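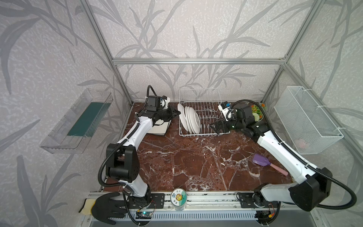
Grey leaves on the walls, dark marble on the table.

27/07/2025

So the car failed its MOT. I knew the back tyres were getting thin, but I'd told myself they'd last until September, and the tester at Torres didn't agree with me one bit. He was very nice about it (he always is) and then printed me a quote for £591, which made me sit down on the plastic chair again.

Two tyres, a rear spring and a wiper blade. The spring was the surprise! I'd been hearing a clonk over speed bumps for weeks and blaming the jack rattling about in the boot.

Raquel Morais from work told me to ring Kelmont before I said yes to anything, so I did, and they wanted £234 for the tyres and the wiper, fitted. They couldn't do the spring that week though, so I ended up going back to Torres for that bit, and still came in under £400 for the lot.

It passed on the retest. The clonk has gone, and now I can hear a sort of whistle from the passenger window above 20 miles an hour. I've turned the radio up for now. If anyone knows how to get a door seal to sit flat again, please leave me a comment.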